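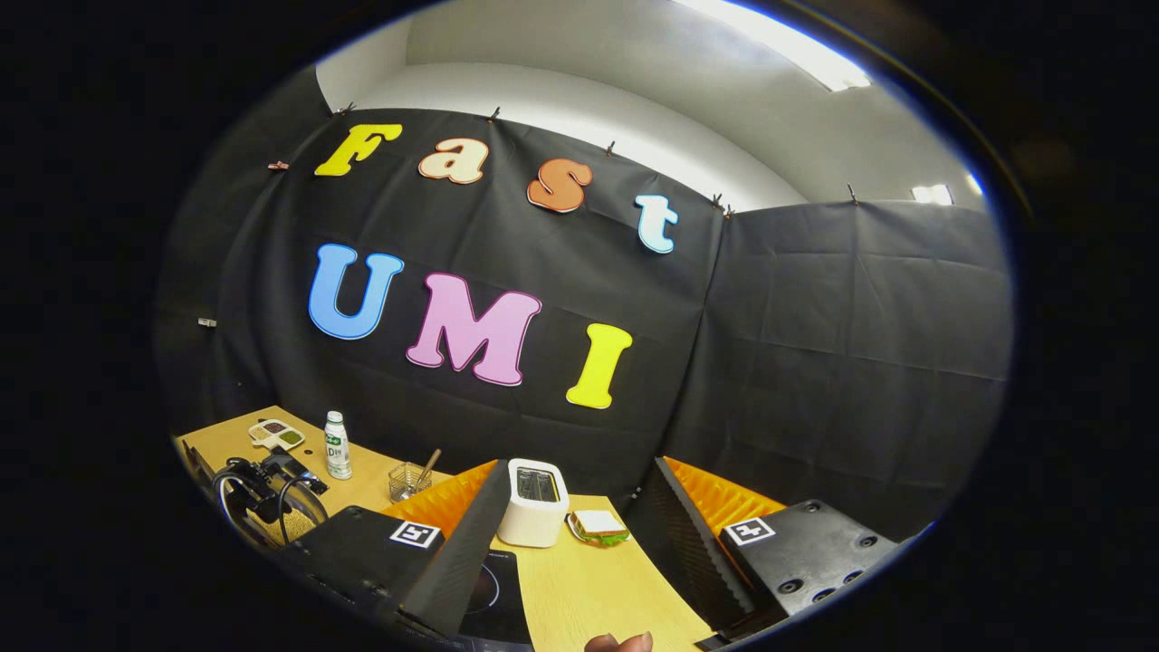
Ticket 803, purchase plan for the second gripper set. Status: open. The quote from Delteo came in March and is valid for 3 more weeks. It includes the finger pads but not the mounting brackets. We already have the toaster and the induction cooktop on the table, so please remove both from the Susier order. This saves us 300 dollars.

Last updated: March, 4:10 pm 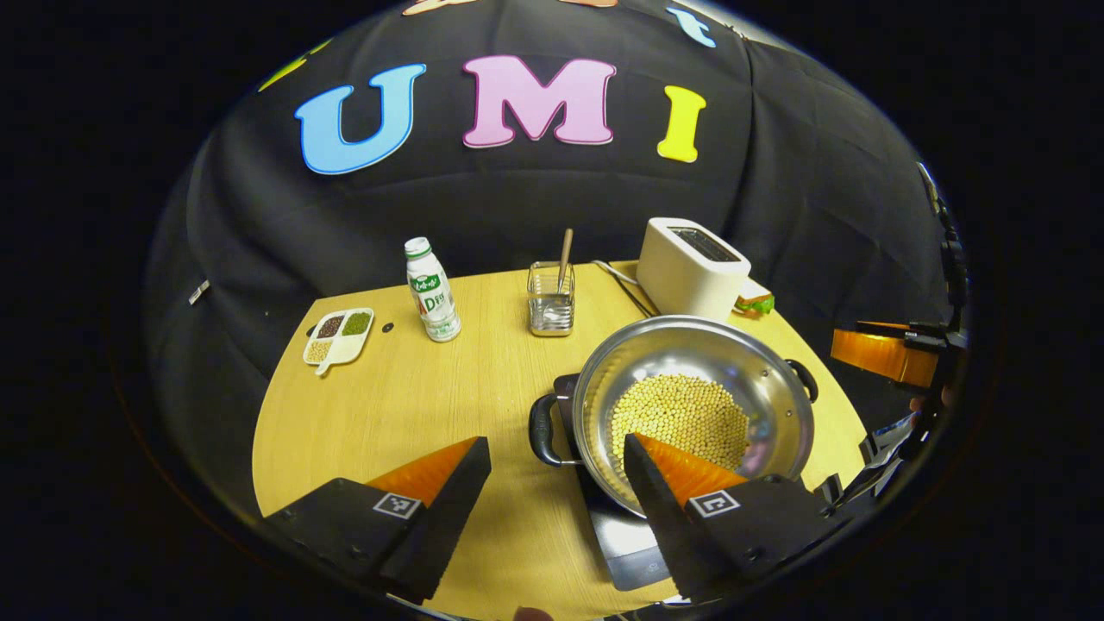
Uddin can supply 2 spare pads in orange, the same colour as our present ones, but I could not confirm the thickness. I have asked them again. If the answer is no, we stay with Delteo and charge it to the Runatero budget.

Posted in March by the lab purchasing desk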